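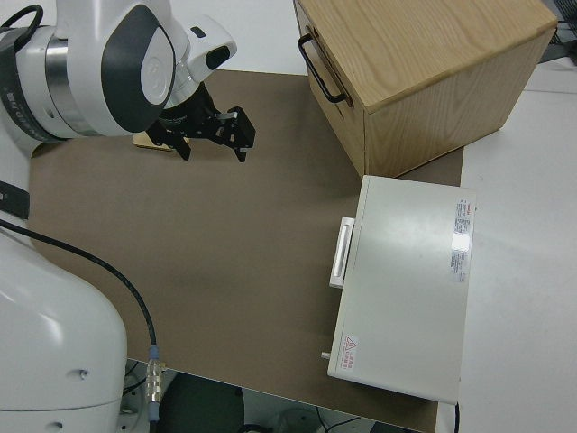
A light-wood block lies on a brown mat beneath a black gripper.

DRORCOMBE VALLEY LODGE OPENS GUIDED FLY FISHING SEASON

Ninik Outdoor Travel announced in June that bookings are open for guided fly fishing at its new lodge in the Drorcombe Valley. The lodge stands on the upper Seltel River, a cold freestone stream that holds wild rainbow and brook trout. Guests will have access to private water on both banks, along with two small lakes reached by a footpath from the main building.

Fishing is catch and release on all lodge water, with single barbless hooks only. Each guide will take no more than two anglers per day, and beats are rotated each morning so that no stretch is fished on consecutive days. Most trout in the upper river measure under 16 inches. Larger fish move up from Lake Bensaid in the fall, and the lower beats will be held open later in the season for guests who wish to fish for them.

"The Seltel is a walking river," said Riet Declercq, director of lodge operations at Ninik. "Guests should expect to cover some ground. We have kept the number of rods low, and we intend to keep it there."

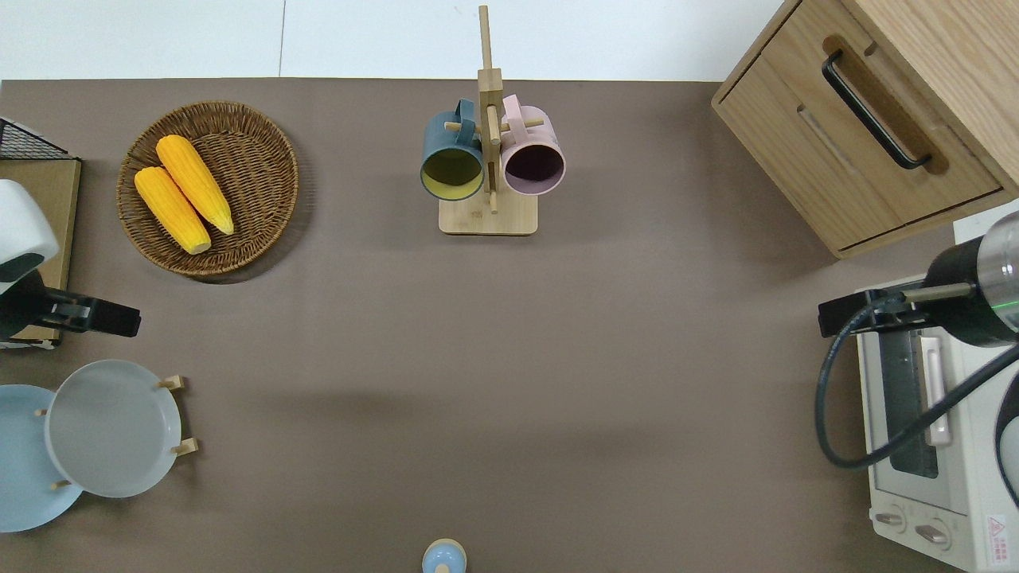 Meals are included in all stays of three nights or more. Breakfast is served from 5:30 a.m. during the summer hatches, and lunch is packed for the river. Dinner is a set menu that follows the local harvest – in late summer that means yellow corn on the cob, brought to the table in a round wicker basket, with grilled meats and greens from nearby farms. Special diets can be met with advance notice.

Beginners are welcome. A half-day casting class is offered at the lower lake on arrival, and rods, reels, waders and boots may be borrowed at no charge. State fishing licenses are not included in the rate and must be bought before the first day on the water.

The lodge is roughly 70 miles from the nearest regional airport, and transfers can be arranged at the time of booking. A deposit of $500 per person is required to hold a date. Deposits are refundable up to 30 days before arrival.

Rates and open dates are available from the Ninik reservations office.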